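# Chapter 6: Soft Things

On a wet morning in February, a bus full of second-year students pulled up outside the Borside workshop for its yearly open day. Most of them had spent the ride talking about lunch. They had already worked through five chapters of this book (or said they had), and they knew how to find the position of a joint, how to plan a path around a box, and how to work out how hard a pair of fingers must squeeze to keep a metal block from sliding. They were, I think it is fair to say, feeling pretty good about themselves.

Their guide was Effie Urquhart, who has been showing people around Borside for longer than she cares to admit, and who likes to begin with a small trick. She took a handkerchief out of her pocket, dropped it on a bench, and asked the group where it was. A few people pointed. "Fine," she said, "now tell me where its left corner is." The handkerchief had landed in a heap, and there was a good deal of squinting before Keabetswe Msimang, who was standing nearest, said that she could see two corners but couldn't say which of them was the left one, or whether "left" meant anything at all once the thing had been dropped. Effie was delighted. That was the answer she'd been hoping for!

A metal block has a shape, and it keeps that shape while you carry it across the room. If you know where the block is and which way it is turned, you know where every point on it is. Six numbers will do the job, as we saw in Chapter 2. A handkerchief, a towel or a shirt gives you no such comfort. Every fold is a fresh arrangement, and the moment you pinch one part of it, all the other parts go somewhere new. We call objects like these **deformable**, and cloth is the deformable object most of us handle every single day, usually while thinking about something else.

From the bench the group moved on to the cloth-handling bay, a gray-walled corner with a couch in it, where a two-armed robot works with garments and a wicker basket. Kazuhiro Minami was running the demonstration that morning. He asked the students to spend the first few minutes simply watching the fingers, and to save their questions (there were plenty, as you might guess) until they had a feeling for how the cloth behaved. 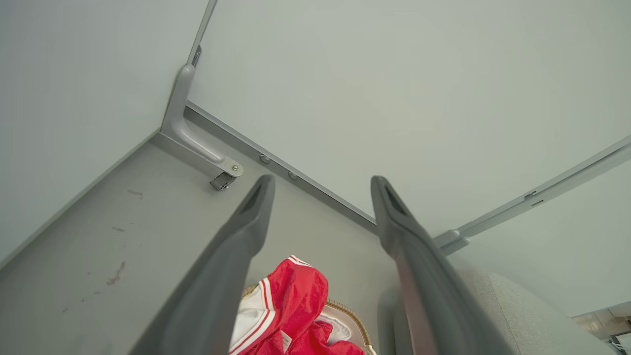
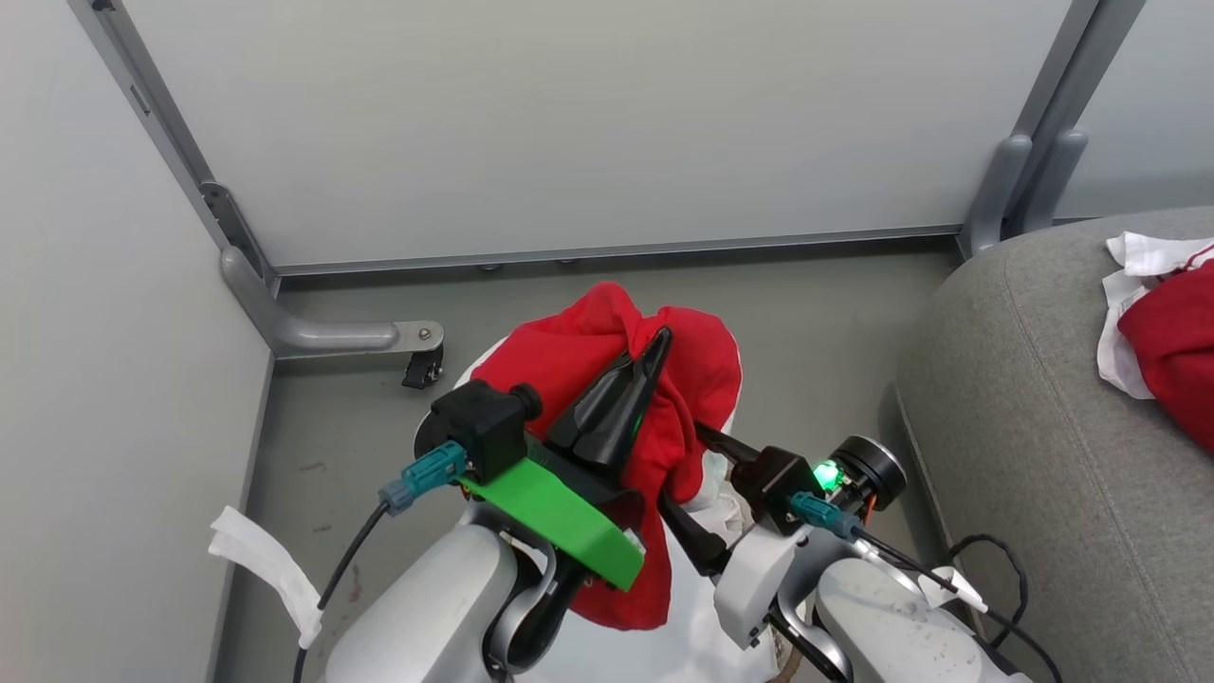 **Figure 6.1** Cloth work at the Borside open day. First, a view past the gripper fingers to the garments in the basket; second, red cloth held up at the grippers.

Look first at the basket. Several of the students remarked that they could pick out the red garment with its white stripes easily enough, thanks to the color, but that they had a much harder time deciding how the rest of it was lying. You may like to try this yourself before reading on. Where would you put the fingers? Would you go for the hem, or take a good handful from the middle? There is something to be said for each choice, and we will come back to both in Section 6.3.

Then look at the cloth in the air. Bunched up as it is, it shows the problem that Kazuhiro spent most of his talk on: a secure hold on a piece of cloth tells you very little about how to fold it. You have it, certainly, but you don't know what you have. Two hands help a great deal, for the plain reason that one can hang on while the other goes looking for an edge. People do the same with a fitted sheet, and with about as much grumbling.

Keabetswe wanted to know how many tries it takes to gather enough practice runs for a single kind of garment. Kazuhiro told her that his group had recorded 424 for their first set and kept 240 of them, and that he wished he had been pickier. A session in the bay lasts 30 minutes, after which whoever is in charge of it is glad of a cup of tea. We'll look at how such recordings are sorted in Section 6.5, and why a clumsy run is sometimes worth keeping.

### What you will learn in this chapter

By the time you reach the exercises, you should be able to:

- explain why six numbers are enough to place a rigid block but not a shirt
- compare an edge grasp with a grasp from the middle of a crumpled garment
- sketch a simple two-handed plan for bringing a hidden corner into view

### Before you begin

Find a dish towel, the older and limper the better. Drop it on a table, then try to fold it in half using only the thumb and first finger of each hand. Go slowly, and write down each move as you make it, including the ones that didn't help. Keep the list close by, as we will use it in Section 6.1.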